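Clutdale votes to keep its only traffic light

Clutdale will hold on to its one traffic light, after a public meeting that ran four hours and covered, by the end, most of what the town has disagreed on since the ferry stopped running.

The light stands where Mill Street meets the Vosevport road. In January the county offered to take it out and put in a roundabout at no charge to the town, apart from the loss of the bench, the flagpole and part of Dönmez Bakery's parking lot. Residents were asked to mail in a card saying yes or no. When the count closed on 8th March, 636 wanted the light and 531 wanted the roundabout. One card had been filled in with a recipe for plum cake and was set aside.

Till Lenz, who led the roundabout side, took the result calmly. "I have spent a good part of my adult life at that red light with no other car in view," he said. "I suppose I'll carry on."

Supporters of the light say it gives the town a center. It also gives drivers headed for the coast a reason to notice the bakery, a point the bakery made on 800 flyers, handed out with the rolls.

The county had argued that a roundabout would help trucks bound for the Tomine industrial park, where two new employers have opened and a third has put up a sign. Truck drivers at the meeting were split. One said he liked the light because it was where he ate his sandwich. 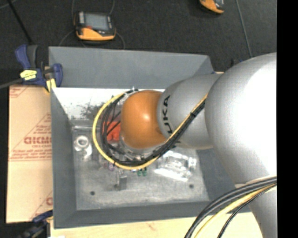

A KUKA robot arm over a gray bin.

Volker Böttcher, the county road engineer, had brought a scale model with small cars on it. He was asked to show how a hay wagon would get around, and did, though the wagon had to be lifted over the flagpole. "The real one would be wider," he said, and it was not clear if he meant the road or the wagon.

The light itself will need work. Its left-turn arrow has been out for two winters, and locals have settled the matter by waving. Böttcher said a new arrow could be fitted by summer. Several people at the back asked him to leave it alone.

A second meeting, on the bench, is being planned.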